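Barkolden Update Brings Cooperative Play to Grurkside
2022-06-28
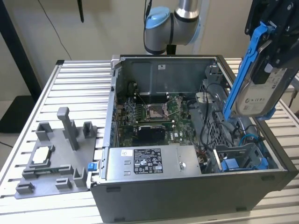
Yousafzai Interactive has released the second major update for Grurkside, its puzzle adventure for home computers. Players may now complete the full campaign with a partner, either on one screen or online. The update is free to all current owners.

The Barkolden chapter adds 13 new levels set in the canals beneath the old city. Each may be played alone, although several hidden rooms open only when 2 players are present. Saved games from the April version will carry over without change.

The studio has also corrected 337 reported faults, including the loss of sound during the harbor sequence. Loading times between districts have been shortened, and button controls may now be reassigned from the main menu.

Members who wish to join the online tournament hosted by the Jerville Games Society should register through the members' page. Entry is limited to 3000 players, and places will be assigned in order of registration.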